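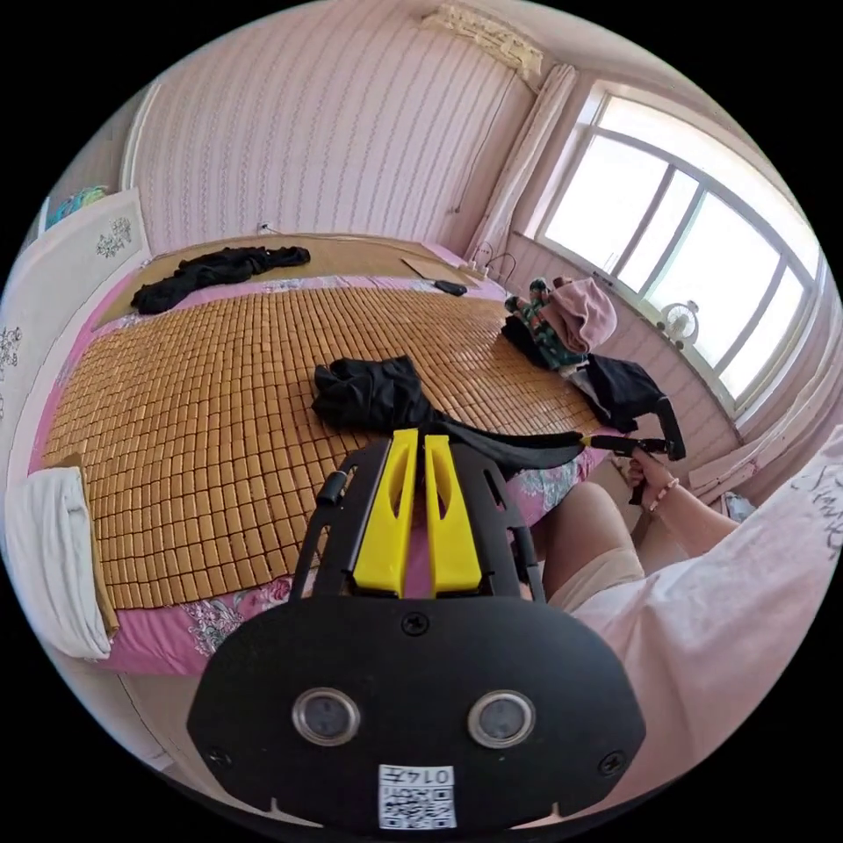
4.2 The bed as a work surface

Most of the clothes handling we logged happened on a bed. We had planned the coding scheme around tables, ironing boards, the tops of dressers. Wrong guess, and the scheme had to be redone in June after the first set of visits. Of the 1,480 handling episodes in the full set, beds turn up more than any other surface, and in the smaller bedrooms they are close to the only one.

Reasons given in the interviews were short. It's flat. It's big. It's right by the wardrobe. Benedetta Bassi, who did most of the Gutport interviews, noted that people rarely had more to say than this and looked a bit puzzled at being asked. A bed is where clothes go when they are between two places. Washed and not yet put away, worn once and not ready for the wash, picked out for tomorrow.

We use "between-place" for this in the rest of the paper (the term is from Kombo, our pilot, where it was a column heading in the notes and it stuck).

Surface type. We coded four: bare sheet, blanket or quilt, hard-tile mat, other. Mats deserve their own code and did not get one in the pilot, a mistake. A bamboo tile mat of the kind in Figure 3, small rectangular blocks in a grid laid on top of the bedsheet, is a different thing to work on than a soft quilt. Participants who had both said a shirt lies flatter on the tiles and a sleeve can be pulled straight without dragging the bedding along with it. Against that, thin straps and drawstrings catch in the gaps between tiles. Two people brought this up unprompted and one of them now sorts anything with a strap on the bare part of the sheet, down by the foot. We did not test for catching and can't say how often it happens.

Mats are also seasonal, so the surface code for a given bed can change during the study. It did in several homes. Where it changed we kept both codes and split the episodes by visit.

Long parts. Straps, belts, ties, cords, hood strings. These take up a lot of the handling time compared to how little of the garment they are. Our coders (Hamisi Koech and Brijesh Rathore) had trouble agreeing on when an episode with a strap begins. Rathore started the clock at first touch of any part of the garment. Koech waited until the main body of the cloth was touched. Neither is wrong but the two give different totals, and the gap is widest for exactly the items we care about. In Figure 3 a hand holds the end of a long black strap while the crumpled garment it trails from lies near the center of the mat. By Rathore's rule, an episode. By Koech's, not yet. We went with first touch of any part and recoded everything.

Dark on dark. Black clothing was a problem for coding throughout. A bunched black garment has few visible edges, and where several are out at once it is hard to tell from a still which sleeve goes with what. Figure 3 is a mild case: three black pieces, all well apart, one on the middle of the mat, one bunched at the far end of the bed, one hanging over the edge on the window side. Easy enough. Heaps were another matter and 200 episodes went to a third coder, Giuliana Chávez, for this reason alone. She resolved most. The remainder are marked "garment unclear" and are left out of Table 5 but kept in the totals.

Where on the bed. We divided each bed into center, head end, foot end and the two long edges. The center is the working area in nearly every home. Head end and edges are holding areas, and the edge nearest a window or a chair gets used more than the other one. Draping over an edge was coded apart from lying flat, becuase participants talked about the two differently. A draped thing is "out." A flat thing is "being done." That's Chávez's gloss, not a participant's words, but it fits what we heard.

Other objects. The bed is almost never only clothes. Phones, mostly. Also chargers, hangers, bags, remote controls, cardboard from packaging, a towel someone meant to hang up. We had a code for these, "resident objects," and expected them to get cleared off before sorting started. Mostly they don't. They get worked around, pushed toward the head end or a corner, and the free area shrinks to whatever is left. Figure 3 again is typical of the lighter end: a flat piece of cardboard and a small black phone at the back of the bed, a folded white towel on a brown board at the edge, and the whole middle of the mat left for clothes.

Windowsills take some of the overflow. In rooms where the bed sits close to the sill it works as a shelf, holding fans, bags, cloth that has nowhere else to be. We did not code sills as a surface and should have. Kanini Temba went back through the Kurkevton visits and made a list by hand, which is in Appendix C, but it covers only that site and should not be read as a rate.

Wardrobes. In 52 homes the wardrobe door could be reached from the bed without taking a full step. We had thought this would mean shorter between-place times, clothes going from bed to wardrobe quickly. No clear difference. Clothes stayed out just as long in the near-wardrobe homes as in the others, and when asked, people named the evening as the time when the bed has to be cleared regardless. So bedtime is the limit and distance matters less than we assumed. This holds for both sites, though the Gutport numbers are thinner.

Limits of this part. Visits were in daylight, late morning to mid afternoon, which misses the evening clear-off entirely, the one moment the interviews kept pointing to. The diary sheets (Holix format, one line per entry) were suposed to fill this in. They do in part. Of the 2,000 lines returned, many of the evening ones just say "put away" with no surface and no item. We read these as a bed being cleared only where an earlier line from the same day puts clothes on it.

Section 4.3 takes up chairs, which behave like beds in some ways but have no bedtime.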